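Looking After a Wooden Board, and What to Do With It When the Cooking Is Done

I have had more wooden boards than I care to admit, and most of the ones I lost, I lost to the sink. So let me start there. Please don't soak your board! A quick wash with hot water and a drop of dish soap, both faces, then a rinse and a towel, and then stand it on its long edge with air on both sides until the next morning. If you lay it flat on the counter while it's still damp, the underside stays wet, the top dries out, and by the end of the week you've got a rocking chair.

For onion and garlic smells, sprinkle coarse salt over the whole top and scrub it with half a lemon, cut side down. Leave the gray slush sitting there while you drink your coffee, then scrape it off and rinse. Fish takes two rounds of this, in my experience, and a bad beet stain may never go altogether. I've made my peace with mine.

Oiling is the part people put off, and I was the same until Lingyun Qiu gave me a bottle of plain food-grade mineral oil and told me to quit using what was next to the stove. Olive oil goes sticky and eventually it smells like an old closet. Warm the mineral oil by standing the bottle in a bowl of hot water, pour on more than seems decent, rub it along the grain with a piece of old T-shirt, and don't forget the end grain, where it drinks the most. Leave it overnight and wipe off whatever is left. A new board wants 3 coats like this in its first week, and after that once a month does nicely, or whenever a few drops of water stop beading up and just sink in.
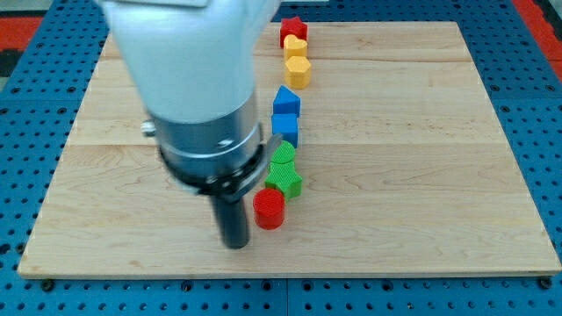
Boards made of several planks joined side by side need a bit more watching than a single slab, mostly along the seams. Run a fingernail down each one when you oil. If it catches, dry the board very well and keep it away from the radiator for a while, and if it catches worse the next time, it needs glue and clamps. Pale wood like this maple-looking one, with its parallel seams and its few darker streaks, makes the checking easier on older eyes than walnut does, and it also makes a lovely light background for small colored things, which brings me to my other favorite use for a board. Line up a red star, a yellow heart, a blue cube, a green star and so on down the middle, and they show up beautifully.

By small colored things I mean the bits that live at the bottom of every toy box. When the grandchildren come I put a spare board on the table (one that never sees raw meat, please) and we do the sorting on that. It gives them a place where things belong, and when lunch is ready the whole business can be carried off to the sideboard without anybody having to start over. Put a damp dishcloth under the board first if your table is slick.

Some sandpaper notes, as I always get asked. For fuzzy grain, wipe the board with a wet cloth, let it dry completely, and go over it lightly with 220 grit, always with the grain. For knife scars you'll want to begin at 80 and work your way up, and do the whole face even if the scars are all in one corner, or you'll have a dip that holds tomato juice forever. Abelardo Mamani, who refinished tables in Curnville for 22 years, taught me to pencil a light scribble across the wood and sand until the scribble is gone. It keeps your hand honest and it's oddly satisfying.

Knots are worth a look too. A tight little knot is no trouble at all. A loose one that clicks when you press it will collect crumbs, and I'd move that board to bread duty, or toy duty.

As for washing the toy pieces themselves, smooth plastic is easy, just warm soapy water in a colander. Anything with a ridged or patterned surface wants an old soft toothbrush, worked in the direction of the ridges. Keep the water no more than warm, too, as some plastics go soft in hot water and you'll never get the shape back. Spread everything on a towel, turn the pieces over once, and don't put the lid on the box until they're dry all through.

One last thing about storage. Boards keep best upright in a rack, with a gap between them wide enough for your finger. Mine stand beside the bread box, cooking boards to the left, toy board to the right with a dab of red nail polish on the edge so guests don't slice a melon on it.

Page last updated September 2019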